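Suka Community Table - Progress Report to the Wulex Fund, April 2019

Thank you again for your patience with us over the winter, and for letting us move the reporting date back a little so that we could tell you about the new season as well as the old one.
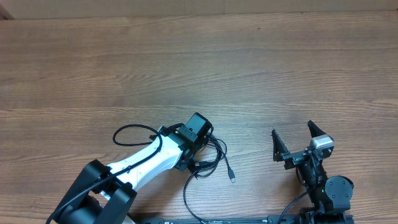 Where we are with the suppers

When we last wrote to you, in November, we had just moved the evening meals into the old church hall in Suka and were still learning how its kitchen worked (and how its oven didn't). I'm very happy to say that things have settled down nicely. We served 900 meals between the start of winter and the end of March, and 258 different people ate with us at least once. A good many of them are older neighbors who live alone, which was the group we told you we most wanted to reach, and some have started coming early to peel potatoes and catch up on the news.

The menu is still soup, bread and something sweet. We tried a curry in February that went over better than any of us expected, and it has been asked for ever since, so it now takes its turn every other week.

The delivery round

This part has been harder. Our plan was to carry hot meals to people in Uibo who can't easily get to the hall, and we had hoped to have two drivers on the road by the new year. We have one. She has been wonderful, but the road over the hill was closed for several days in January and we had to telephone everybody on the list and apologize. Truton, the garage at the bottom of the hill, has now offered us the use of a small van on delivery evenings, and once the insurance is sorted out we should be able to reach the farther end of the village too. I had hoped to report that it was done, but we are still waiting on one form.

Money

Your grant has gone on food, hall rent and the second-hand refrigerator, much as we set out in our application. Food came in a little under budget thanks to the growers who let us have their surplus squash and cabbages - so much cabbage! - and heating came in a little over. With your agreement we'd like to move $900 from the food line to cover the hall's winter heating bill. The full accounts are attached.

What comes next

We would like to keep the suppers going through the summer, when the school meals stop and families feel the pinch. We are expecting about 70 people at the first of these and have asked the hall for the use of the garden if the weather is kind. There is also talk of a recipe booklet, though I suspect it will be fall before we get to it.

Do come and eat with us if you are ever out this way. Supper is at six, and there is usually enough for seconds.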